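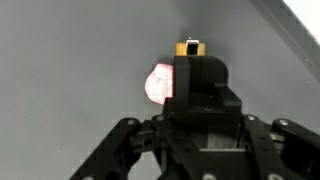

Orka Table Kit: frequently asked questions

Last updated 2021-01-27

What do I get when I rent the Orka?
The arm, one two-finger gripper, the wrist camera, the mat and all cables. The table and the laptop are yours. If you have no suitable laptop, our Clukholm office can lend one for the length of the rental.

How much does it cost?
The rental is $322 per week. A second gripper adds $50. We take a deposit for the arm, and it is returned after we have checked the kit.

Which surface should I use?
Please use the mat from the box. It is dark grey and not shiny, and small coloured targets are easy to find on it. Wipe it with a dry cloth before you start.

What is a good first task?
We recommend to begin with a block and a flat disc. You teach the arm to bring the block to the disc, first by hand guiding and later from the program. The booklet has 16 tasks, and this is the first one.
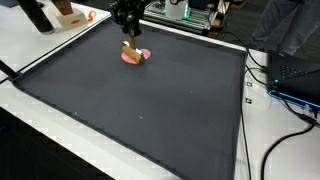

The wooden block held over the pink disc, with its lower edge on the surface.

The gripper holds my block at a tilt. Is it broken?
Usually no. Open the gripper, put the block straight and close again at low speed. If it is still tilted, look in the booklet under "Finger alignment".

Can I attach my own fingers?
Yes, if they weigh no more than 142 grams as a pair. Heavier ones are not covered by the rental agreement.

Do you ship outside Warevholm?
Yes. Aubert does our deliveries and also collects the kit at the end. Orders for March should be sent early, as schools book many kits for that month.

Whom do I ask if my question is not here?
Write to Stamatia Kalogeropoulos at the service desk. Please put the number of your kit in the subject line.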